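I've been putting off writing about the dog bowl for weeks, because it's a dog bowl, and how much can one person say about a dog bowl? Quite a lot, as it happens. Put the kettle on.

A bit of background for anyone new. We have an elderly spaniel with a bad neck, a hard floor in the kitchen and, until this spring, a bowl that travelled. She'd start her breakfast by the back door and finish it under the radiator, pushing the thing along with her nose the whole way, with that awful metal scraping noise. At six in the morning! I tried a folded tea towel underneath (she ate the corner of it). I tried one of those silicone mats with the raised edge, and she simply flipped it over and looked pleased with herself. I tried holding the bowl still with my foot while I drank my tea, and that did work, but it's no way to live.

So in April I finally bought a proper one, stainless steel with a rubber base round the bottom. I got it from Dundero, the hardware place that used to be next to the bakery and has now moved out past the roundabout, where parking is easier but there are no buns. They had a whole shelf of them. I stood there far too long pressing the bases with my thumb like somebody choosing a melon. The very cheap ones have a thin ring that just sits in a groove, and you can spin it round with one finger. The better ones have a thick cup of rubber that the steel drops right down into. Get the thick sort.

While I was there I also picked up a tin of Tetilel, the hard wax oil, because the other half of this post is about the table.

I've wanted to do something about tables on here for ages. I am a bit of a bore about pale wood. I like being able to see the grain, and I like it when it wanders about instead of going in straight lines. What I don't like is a shiny finish that throws the window back in your face, and it's very hard to tell in a shop which sort you're getting, as they all look lovely under shop lights. Ours got its first coat of oil the same week the bowl arrived, so the two have become muddled up in my head as one job.

Anyway, a steel bowl in its green rubber base, and a good look at some pale grain:
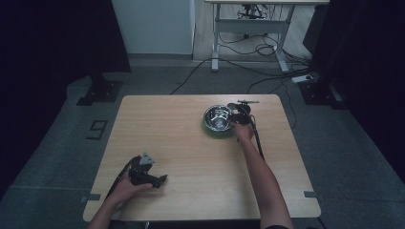
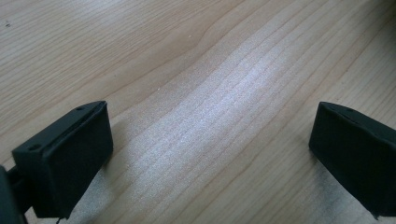
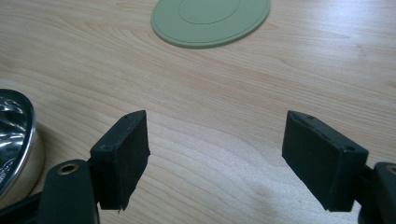 **Does a rubber-based bowl leave marks on a wooden table?**

It can do, if you leave it sitting in one place for a long time, especially on a fresh finish. Rubber sometimes reacts with oil or lacquer and leaves a darker ring behind, and any water trapped underneath makes things worse. Lift the bowl after use, wipe the base, wipe the table, and give a newly oiled top a couple of weeks to harden before you stand anything rubbery on it.

I found that out on our old pine sideboard, where there is still a perfect circle from a rubber-footed radio. I've put a plant on it.

For the oiling itself I did very little, which is how I like it. I took the old stuff back with Duman pads, the medium grey ones, and then a fine one, always going along the grain. If your grain curves about all over the place don't try to follow every wiggle, you'll go cross-eyed. Pick the general direction and stick to it. Then hoover, then a barely damp cloth, then leave it alone overnight with the door shut so the dog can't contribute. The oil went on with a lint-free rag in a coat so thin I was sure I'd done it wrong. I hadn't. Thin is what you want, and anything still sitting on top after a quarter of an hour should be wiped off again or it goes tacky and collects fluff. (Lay the oily rags out flat outside to dry, by the way. They can heat up and catch fire if you scrunch them up in a bin, and I'd rather you all kept your kitchens.)

Second coat the next evening, then done. The tin was 100 ml and I've got over half left, so please don't let anybody sell you the big one for an ordinary kitchen table.

Back to the bowl, since I know some of you are here for the dog. She was suspicious for one meal. She gave it a shove, it didn't go anywhere, she gave it another, and then she sat down and looked at me as if I'd nailed it to the floor. By supper she'd given up and eaten like a normal animal. The scraping has stopped completely - bliss.

Two small grumbles. The base does come off for washing, but water gets in between the rubber and the steel, and if you don't dry both bits separately you get a whiff of pond after a few days. I wash ours at night and leave the two halves apart on the draining board. The other thing is that the rubber picks up every hair in the house. I run a damp sponge round it and that mostly sorts it out.

I did briefly look at the Wilik raised stands, which hold the bowl up at chest height and are meant to be kinder on stiff necks. They were £92 for the size we'd need. For a stand! I've put the bowl on an upturned wooden crate instead, with a bit of carpet tacked on the top, and she seems perfectly happy with that. If anyone has one of the proper ones and thinks it's worth the money, do tell me in the comments, as her birthday is coming up and I am easily talked into things.

Next time it's the airing cupboard, which I have been warned not to open without a hard hat.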